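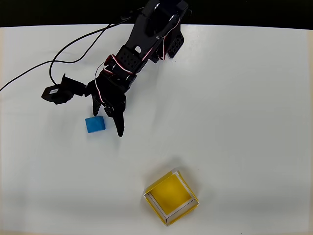
What is a tide gauge measuring when there is no tide?

The height of the water against a fixed mark, as on any other day.

The exchange was printed on the first page of the Bostberg observer's handbook, and the new observer read it on the ferry. The handbook ran to 245 pages. Most of them were tables.

The station at Bostberg stood at the end of a stone pier on the inland side of the lake. It comprised a stilling well, a float, a counterweight, a paper drum driven by clockwork, and a hut built over them. The lake had no tide. It had a seasonal range of less than a metre and a short oscillation after strong wind. The observer's duties were to change the paper, wind the clock, read the staff on the pier wall and enter both values in the log. The difference between staff and drum was to be kept below 5 millimetres.

In August the difference was 3 millimetres and steady. The observer entered it each morning and posted the sheets to the office at Celter, where they were copied and filed.

On 17 October 2023 the difference was 4. The following morning it was 4 again, and the observer consulted the section on faults. A slipped float wire would give a sudden change. A blocked inlet would give a delay between lake and well, and the trace would lose its small waves. The trace had its small waves. The wire was marked with paint where it met the wheel, and the paint was where it should be.

The remaining entry under faults was settlement of the hut. The handbook gave the procedure: level from the benchmark on the church step to the brass bolt in the hut floor, then back by a different route, and accept the result if the two runs agreed. The observer borrowed the level from the Friesen station across the water, signed for it and began at first light, before the wind got up.

The two runs agreed. The bolt had not moved with respect to the church.

The observer sat on the pier with the sheets and worked through the figures again. If the bolt and the church were fixed, the drum was right, and the error lay in the staff. The staff was enamelled iron, screwed to the wall below the hut. The screws were tight. The wall behind them had a crack that could be covered by a thumbnail, running level between two courses of stone. The lower courses, with the staff on them, had gone down. The upper courses and the hut had stayed.

A report was written in the prescribed form. Under cause, the observer put "pier, lower part". Under action proposed, after some delay, "none at this station".

The reply from Celter came with the winter supply of paper. The old sheets had been taken out and compared. The previous observer had recorded a difference of zero on arrival and had never remarked on its growth. The one before had kept no staff readings, the space being used for notes on birds. The pier would be inspected when the engineers had finished at Madov. Until then the staff was to be read as usual and the difference entered as found.

The observer changed the paper, wound the clock and went down the steps with the lamp. The water was still. It stood at the same mark as the evening before, and the crack was a hand's width above it, dark along its whole length.

The observer wrote down the reading, and beside it, in the space for remarks, two ducks.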